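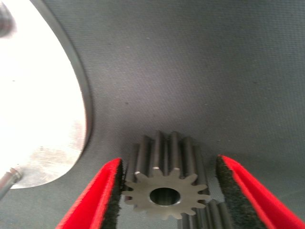 Spur gear between the red fingers, second one in the gap by the right pad.

Clubs > Robotics > Kit reviews > Skodberg finger set

Quick one as I've got to lock up by 8. We've had the Skodberg fingers on the club arm since July and people keep asking so here are my notes, typed up between sessions. We bought ours, full price, out of subs.

What you get: two red fingers, dark fuzzy pads on the inner faces, screws, a fold-out sheet. Sheet is poor. Step four shows the left finger on the right. Ratih Wattimena redrew it on the back of a menu and that's what we use now.

What we do with it: gear sorting for the Mavdale Cup. Small metal spur gears, tipped out on grey cloth, pick one, put it in the right tray, go again. Eleven students this year, youngest are 8, oldest doing A levels. So it has to survive being put together by anybody.

Good bits first.

The pads. Far better than the bare plastic jaws we had before. Teeth on a gear give you hardly anything to hold on to, old jaws used to squirt them across the table. These sink in a little between the teeth and the gear stays put. Doğukan Saraç ran 1,000 picks over half term for his project write-up and was still on the original pads at the end. Bit bald at the tips but fine.

Shape. They come in as an open V so you can see the part from the wrist camera right up until you close. Huge for the vision lot. Red against grey cloth is easy to mask out too, Firdevs Ersoy had that working in an evening. The old black jaws vanished into every shadow.

Stiff enough. Slight flex if you over-tighten on a gear lying flat, nothing when it's stood on end.

Now the moans.

Pads pick up fluff. Cloth fluff, sleeve fluff, all of it. We do them with sticky tape before a run. If you forget you start getting slips, and then somebody blames the code for an hour (me, twice).

Centring. With the fingers not quite square over the part, one pad touches first and shoves the gear sideways. Not really the fingers' fault, but a bit of give in the mount would have helped. Fikri Rahman added a small nudge-and-look-again step in our program and it's mostly cured. Gears lying close together are still a pain, you go down for one and the pad lands on its neighbour. Wider pads = worse for this. I'd pay extra for a narrow pair.

Cloth matters more than I thought. Ours sags in the middle and the gears end up in the dip, so the height is never what you told it. Pull it tight or use a board. We keep the cloth as gears skate about on a board, your call.

Spares. Pads only sold as a set with the fingers, daft. Arnout Van Wijk wrote to ask and got a polite nothing back. We've cut some from felt and they're allright, not as grippy.

Compared with the Huttunen pair we borrowed last year: Huttunen closes straighter and feels nicer, costs a lot more, and the pads came unstuck in a warm room. For a school club I'd have these.

Fitting time was almost 8 minutes with the redrawn sheet, longer with theirs. You do need to redo your zero afterwards, dont skip it.

Would buy again, grumbling about the pads. Trying them on the Skasum challenge next term, which is soft parts, so no idea yet. Will add a note under this one when we've had a go.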